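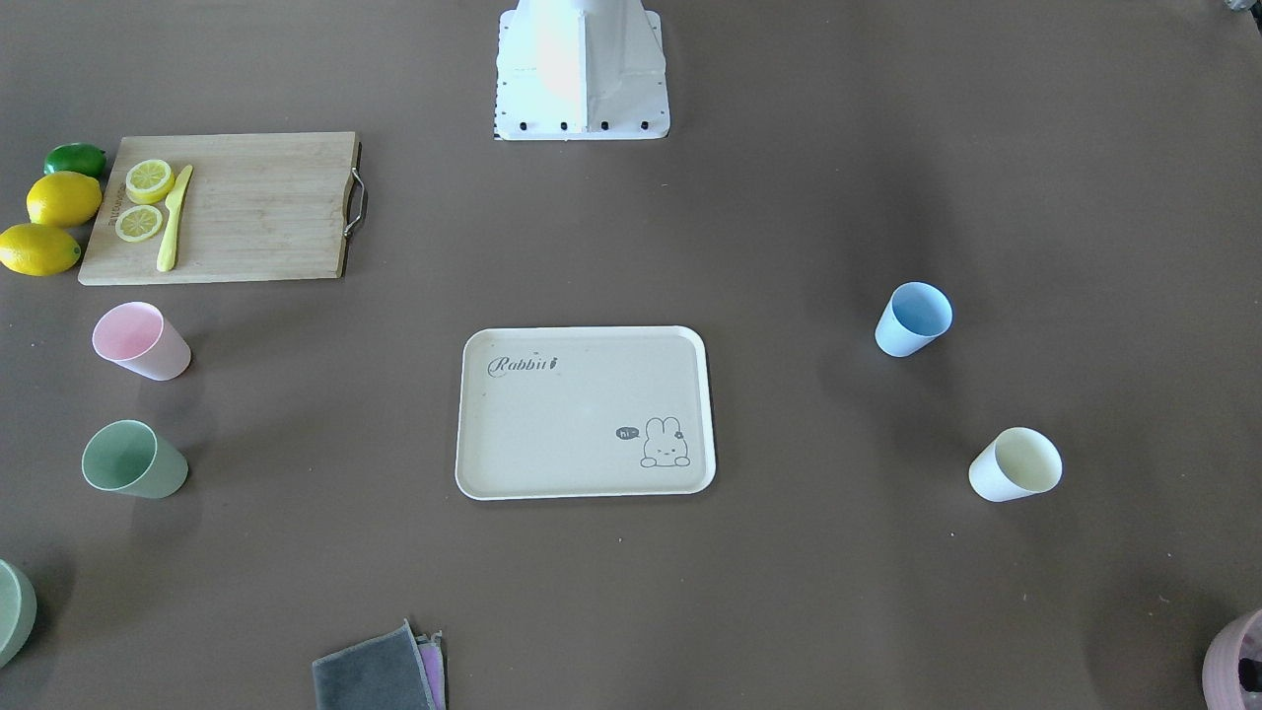 Speaker notes: Automation in the refreshment service and what it changes for staff

Speaker: Žofie Oravec, Workplace Services, Itden
Occasion: Staff briefing, Dukadley site
Date: February 11, 2021
Slides: 10

Slide 1. Opening

Welcome colleagues from the kitchen, from reception and from the night shift. Thank Ľubica Mikuš for releasing her team for the full session.

State the purpose of the talk at once. The company intends to use a two-armed robot at the drinks counter for part of the working day. The talk deals with the effect of this on the people who work at the counter now. Technical questions will be taken by Kauko Rissanen at the end.

Leave the opening picture on the screen while people find their seats. The board with the lemon slices, the yellow knife, the cups and the rabbit tray will be familiar as the tray-setting task, and most of the talk comes back to it.

Slide 2. The service as it stands

The Dukadley counter serves some 500 drinks on a full working day. Requests are recorded by hand in the counter book. In the last full month before the review the book held 773 entries marked "waited", meaning that the person stood in line longer than the agreed time.

Do not present this figure as a criticism of staff. The waiting falls almost entirely in the first part of the morning, when the same people are expected to set trays, cut fruit, wash up and greet visitors.

Slide 3. What the robot is asked to do

Read out the list as agreed with the kitchen:

Stand up cups that are lying on their sides.
Place cups on the serving tray.
Move cut lemon from the board to the tray.
Fold cloths and return them to the edge of the table.

Cutting fruit is not on the list. Knives remain with trained kitchen staff, and any knife left on the board is to be put away by a person before the robot is started. The picture shows a yellow plastic knife lying on the board beside two slices. Point to it, and say that under the new procedure this would be a reason not to start.

Slide 4. Why the cups are on their sides

This question has been raised by several members of staff and deserves a plain reply. A cup lying down is harder for a machine to pick up than one standing. People tip cups over without thinking about it, and a counter at the end of a busy hour does not look like a counter in a brochure. The task is therefore set with the pink and green cups on one side of the tray and the light blue and cream-yellow cups on the other, all four lying down.

Pause for comments. The night shift has strong views on cups.

Slide 5. What changes for the morning team

Two posts are affected. Both remain. The holders will spend less of the early morning on setting trays and more of it at the front of the counter.

Igor Kollár has asked that the following be said in full, and it should be read word for word: "I was content with the old arrangement. I agreed to the trial on the condition that I may stop the machine at any time and need not give a reason." The condition has been accepted and is now part of the written procedure for all staff.

Slide 6. New duties

Some work will be added. Staff will lay out the table before each run, check the fruit and the cloths, and write a short note when the robot leaves a task unfinished. These duties take time, and the rota has been altered to allow for them. They are to be treated as work and entered as such on the time sheet.

If asked about pay: grading is being discussed with the staff side. No answer can be given today, and the speaker should not guess at one.

Slide 7. Training

Training is given in pairs, at the counter, during paid hours. Vratislav Sokol will lead the sessions. The course material comes from Plestura and has been shortened. Anyone who found the first version hard to follow is invited to look at it again.

Staff who prefer not to work beside the robot may say so to Ľubica Mikuš in confidence. Their wish will be met where the rota permits.

Slide 8. Lessons from Radonjić

The Radonjić site began a similar arrangement before ours. Three points from their report should be mentioned.

The counter became quieter, and several people missed the talk that used to go on over the tray-setting. The site has since moved the morning break so that the team can take it together.

Staff were unsure who should answer when a visitor complained about the robot. One named person per shift now does this.

Notes on unfinished tasks were at first read by managers as notes on staff. This was a mistake, and the form has been changed so that it carries no staff name.

Slide 9. Matters not yet settled

Hygiene checks on fruit that has been handled both by people and by the robot.
The place where clean cloths are kept.
Cover when both trained members of a pair are absent.
Whether the rabbit tray stays in use. The kitchen wishes to keep it. Visitors with children ask for it, and the small "hi~" beside the bunny has been mentioned kindly in the comment book.

Slide 10. Questions

Allow a good part of the session. Take questions from the morning team first. Kauko Rissanen answers on the machine, Ľubica Mikuš on the rota and Vratislav Sokol on training. Written questions may be left at reception until the end of February, and replies will be posted beside the counter.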